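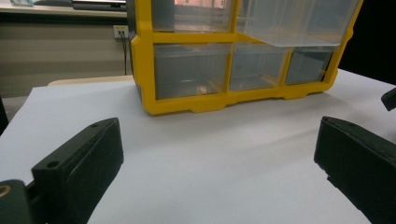 Gripper open, upper right drawer part way out.

Thread: Fingers drift out of parallel after a day of drawers

savvas_lz
Posting this in Maintenance because I no longer believe it's a software problem, and the software people have been very kind about agreeing with me.

Setup: hand-held gripper, two black fingers, same pair on the arm and on the hand tool so that what we record by hand carries over. Task is the yellow organizer with the clear drawers. Pull a drawer, let go, push it back. The drawers are different widths, and that matters further down.

Symptom: mornings are fine. By late afternoon the right finger closes with its tip ahead of the left one, and the narrow drawer bottom right starts getting pinched crooked. Wide ones don't care. I reseat the finger, tighten, go home feeling competent, and the next afternoon it's back.

Finger screws are at 2 Nm with medium threadlocker. Any ideas before I start replacing things at random?

Savvas Lazaridis
Juvotgate bench, night shift by accident

purnen_pete
Threadlocker on a finger you reseat every day? You're putting fresh goo on top of old goo. The finger is sitting on crumbs. Clean the threads out with a tap, wipe the mounting face with alcohol, put it back dry and see what it does.

savvas_lz
I clean the threads. I will admit I've never cleaned the face.

hexkey_widow
There it is.

dropped_washer
I don't buy it. Crumbs would give you a finger that's wrong from the first minute, and he says mornings are good. Something moves during the day. I'd look at the carriage on the linear rail before I touched the finger. Close the jaws on a gauge block, grab the right fingertip and wiggle it. If the carriage rocks, all the torque in the world on the finger screws won't help.

purnen_pete
Crumbs compress. Joint starts out tight, crumbs get squashed, preload is gone, finger walks. I've had it on three different tools.

dropped_washer
You've had it on three different tools because you used the same tube of threadlocker on all of them.

purnen_pete
It's a good tube.

Sender
Different question. How are you closing it, to a position or to a force? If you command full close on a thin drawer lip, the motor sits there pushing as hard as it can, and it pushes the fingers apart at the tips. Printed or machined fingers?

savvas_lz
Printed, 50 percent infill. Closing to position on the arm. On the hand tool it's a trigger, so it closes to whatever mood the operator is in.

Sender
Then your operators are the torque wrench. Put a soft stop in the trigger. We did one with a bit of rubber tube and a zip tie, and it outlived the gripper.

hexkey_widow
50 percent infill is fine, but what are the screws bearing on? If the head is pulling down on plastic with no washer and no metal sleeve, the plastic creeps. It'll take 2 Nm beautifully at eight in the morning and by four it has quietly given you half of it back. That would explain the good mornings without crumbs OR a bad rail, so you're both welcome.

dropped_washer
I could live with creep. Still want to hear about the wiggle test.

purnen_pete
I could live with creep on top of crumbs.

marinescu_fan
Does the sheet matter? We run on the bare table. When we had a cloth down, the organizer slid toward the gripper on every stiff drawer, and people made up for it by twisting the wrist. Side load on one finger, always the same one, all day. We blamed the finger for a month.

savvas_lz
Sheet stays, the bench top is too reflective for the vision side. But the slide is a good point. The organizer has little feet along the base and they don't grip on cloth at all. And yes, everyone on this bench is right-handed and twists the same way.

marinescu_fan
Museum putty under the feet. Two minutes, and it peels off later.

hexkey_widow
Double-sided tape if you hate yourself and your sheet.

savvas_lz
OK, did the rounds last night. Writing it down in order so the next person can skip the part where I argue.

1. Wiggle test on a gauge block. Carriage doesn't rock, not that I can feel or that the dial indicator can see. Sorry, washer.

2. Took the right finger off. There was a lovely ridge of old threadlocker on the mounting face, right at the edge of the screw hole. Pete may have one (1) beer.

3. Screw heads had sunk into the plastic. You could catch a fingernail on the dent. Left finger too, just less of it. Widow may have the rest of the case.

4. Scraped and wiped both faces, ran a tap through the threads, new fingers from the same file with brass sleeves pressed in, washers under the heads. Back to 2 Nm, threadlocker on the threads only, and a lot less of it.

5. Putty under the organizer.

6. Rubber tube in the trigger, as Sender said. Operators hate it. One of them called it "like shaking hands with a boot."

Checked tip offset with feeler gauges afterward, then again after 83 drawer pulls. No change I can measure. The narrow drawer went in straight every time, including the times I tried to be rude to it.

dropped_washer
You changed five things at once and now you'll never know which one it was.

savvas_lz
I know it was not the carriage.

dropped_washer
Ouch.

purnen_pete
He has a point though. Put the old fingers back on with clean faces and no sleeves and run it for a day. For science.

savvas_lz
For science you can drive over here and do it yourself. I have drawers to open.

Sender
83 pulls isn't a day. When you were seeing the drift, how many was it by the time it showed?

savvas_lz
Fair. Never logged it, so I don't know. I've taped a sheet to the side of the bench now: date, pulls, tip offset, initials. First line is 27th September. I'll come back in October with whatever's on it, if the pen is still attached.

hexkey_widow
Tie the pen on. Also redo the torque after the first full day, sleeves can settle a hair when they're new.

savvas_lz
Rechecked this morning. Left finger took a tiny nudge, right one nothing. Pen already gone.

marinescu_fan
Can you post the sleeve size? We're on the same style of finger and now I'm afraid to look at mine.

savvas_lz
I'll measure one tonight. Look at yours anyway.

marinescu_fan
Looked. Dents. Great.

purnen_pete
And the faces?

marinescu_fan
I'm not telling you about the faces.

29 replies – thread open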